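Open day at Raudsepp, 13/02/2022

We got in line early and I'm so glad, because the teaching bench at the back had a wait all morning. You sit down, take hold of the Gatimine controller and steer the arm yourself while it records every move you make. My first try was awful – I came in far too fast – but the second felt great! The woman running it told us they had collected 239 demos so far and wanted 200 more by August. I could have stayed all day. We're already planning the trip to Drinudport for the next one.

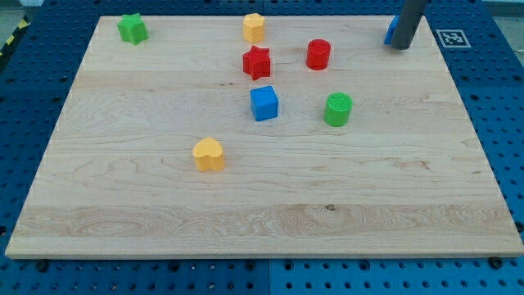 Toy blocks on the wooden board at the teaching bench, with the gripper at the far corner.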